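Build diary, February, evening
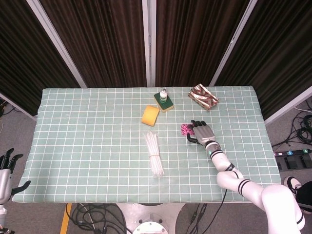

Right arm holding the pink glitter piece, table set with the mixed objects.

In at 16:00, later than planned. Aleksandra Krawczyk already had the controller up and had left a note on the bench about the right elbow, which throws a following-error warning when it is driven out towards the far side of the table at full speed. It doesn't do it at half speed. I have put the limit at 68 per cent for now and written that on the tape next to the emergency stop, so whoever is in next can see it without opening the config.

Started with the table. It has a habit of creeping a few millimetres each session and the calibration does not know. Squared it against the frame again and re-tucked the cloth along the front. The grid on the cloth is useful for eyeballing an object back to the same place, but the lines are printed and the fabric stretches, so I don't trust it for anything finer than a finger's width. Dorota Stępień wants a rigid board with engraved lines. I would take it, but the cloth also kills reflections and a bare board won't.

The curtains have stayed up since the last session and I am now convinced they are worth the floor space. With the brown fabric behind the table the segmentation stops picking up half the workshop as objects. Two of the uprights still lean out further than I'd like, and the clamp on the right-hand side wants a proper bolt. Added to the list for the next Limbridge order.

Objects for the evening: plain yellow sponge, green and yellow scourer with the little white bottle stood on top of it, gift-wrapped box, bundle of straws in a rubber band, and the pink glitter thing. The aim was to have things that fail in different ways. The sponge forgives everything. The straws roll inside the band and change shape as the fingers close. The box has shiny paper, and the depth camera returns nonsense from shiny paper. The bottle on the scourer is a stacking problem and I didn't plan to touch it with the arm, only to see whether the detector would report one object or two. It reported one. Lowered the merge threshold and it reported two, then three with the label counted separately. Left it at two and saved the value.

Then grasping. Right hand only. The left is connected and homed but its thumb tendon was re-tensioned last time and I want a slow bench run on it before it goes near anything.

The yellow sponge was fine from every angle tried. The straws were poor. Coming in from above with the palm down, the fingers close past the sides of the bundle and the thumb arrives late, pushing the lot round before there is any hold on it. Advancing the thumb by 12 degrees in the pre-shape helped, and the bundle came up with the band roughly central in the hand. It then dropped on the move back because grip force relaxes on the lift phase, a leftover from when we were testing on foam blocks. Took the relaxation out. I should have done that a month ago.

The pink piece was better than expected. It is crumpled and has no stable shape, so there is no correct grasp to compute, and the planner picks whatever lump stands highest. The fingers seem to find something to close on regardless. It does stick out of one side of the hand, and on the way across I watched it for contact with the sponge. The collision model treats the hand as empty at all times. Needs a padded volume round the palm whenever the grasp flag is set. Aleksandra thinks that is an afternoon's work – I think two.

The wrapped box I gave up on. The height estimate jumped by more than the thickness of the box between consecutive readings. Tried averaging, which gives a steady wrong answer. Polarising film from Medberg is the next thing to try.

Cable notes. The lead down the right arm hangs past the front edge of the table and on long reaches it drags along the cloth. It hasn't caught yet. Needs a tie point above the elbow with enough slack for full extension, and the spiral wrap Dorota brought from Jasińska is the right diameter for it. The floor is worse. There is a coil by the power strip on the right and a knot to the left of the pedestal that I can no longer trace by eye, and at least one lead in there goes to nothing. Labelling both ends of everything is the job for the next quiet evening. I wrote this last month too.

Checked the joint log before shutting down. It had reached 808 lines of warnings, nearly all the same elbow message from before I set the limit. None after. That points at either the current ceiling on that joint or friction in the seal, and the way to tell is to back-drive it by hand with the power off and compare with the left. Didn't do it tonight because the left was holding its home position and I didn't want to home it again.

Backed up the config to the Fluvora drive, with the old grip profile kept under its own name in case the foam blocks come back. Aleksandra has the key for tomorrow. Still to order: bolt for the frame clamp, film, label tape, and a second rubber band for the straws.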